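Week 6 handout: learning to handle clothes from demonstrations
Notes by Nneka Edet 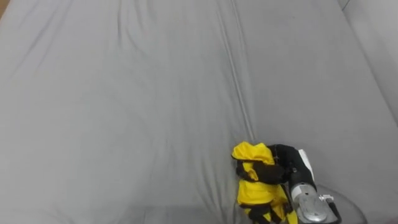

So, picking up from Friday. I said cloth is where a lot of nice grasping methods fall apart, and a few of you looked doubtful (fair enough!). A mug has a pose you can write down. A crumpled jacket doesn't, or at least not one short enough to be useful, so the policy has to work straight from camera images and joint readings.

The Brimon set has 3283 demonstrations. Renato went through them and threw out the ones where the operator gave up halfway, and we train on 3000 of what was left. Each model then gets 50 trials on garments it never saw in training.

Two things I want you to take from the results section. First, predicting a short chunk of motion beat predicting one step at a time, and by a lot. My guess is that single steps let the hand dither once fingers and fabric overlap in the image -- black trim under black fingers is nasty. Second, going from 400 demos to the full set helped hoods and sleeves much more than it helped flat things like towels. I'd love to know why, and so would Graciela.

For next time, read the ablation table and pick one row you don't believe. Write me half a page on how you'd test it. Thongchai has the login for the training logs if yours still isn't working.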